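The Gripper That Would Not Let Go

Suqin Qian had her thumb in the wrong place for less than a second. The finger pad closed on it at full force and stayed closed. She could reach the stop button with her other hand, and she pressed it. The gripper held on.

"That was the part that bothered us," Qian says. "A pinch you can live with. A stop that leaves you pinched is a design fault."

Her employer, Jurano, builds grippers for small robot arms and sells most of them to packaging shops. The model involved was the Laxdal, a two-finger unit that had been shipping for less than a year. Qian's thumb was bruised and nothing was broken. She wrote the incident up that afternoon, 22 November 2018, and the company stopped shipments before the end of the day. By then 282 units had left the building.

The cause took longer to find. Like many grippers of its type, the Laxdal was meant to keep its hold when power was cut, so that a part in transit would not fall on someone. A brake in the drive did that job. A release lever on the housing was supposed to free the fingers by hand, and on Qian's unit the lever moved without doing anything. A coworker got her loose by taking out the screws that held the finger to its mount. It took 4 minutes.

Inside, the engineers found that the pin linking the lever to the brake had sheared. The pin came from Wustovent, a parts supplier that had changed its heat treatment that spring. Jurano had tested samples from the old process and none from the new. Its incoming inspection measured the pins for length and diameter, and they passed on both.

Jurano asked customers to return everything. Of the 282 units, 268 came back. Technicians pulled the pins and tested them one by one, and 117 failed below the rated load.

The company also looked at how its own people handled grippers off the arm. Setup work, such as checking finger travel or marking out a test path, was often done with the tool in one hand and nobody else nearby.

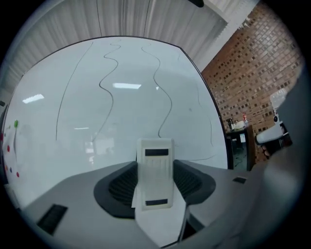 Vol. 12, No. 4 | Page 38

Wavy lines in black marker on a whiteboard make for a simple tracing target, and the work puts a person's hands close to the fingers for long stretches. Jurano's rules now require a second person within reach whenever a powered gripper is held by hand.

The replacement pin is thicker and comes from another supplier, Cluden, which sends load test results with every batch. Jurano breaks a sample from each batch anyway. The lever has been moved to where the operator's free hand can get to it, and it now works against the brake directly.

Qian still runs the bench. She keeps a screwdriver on it that fits the finger screws.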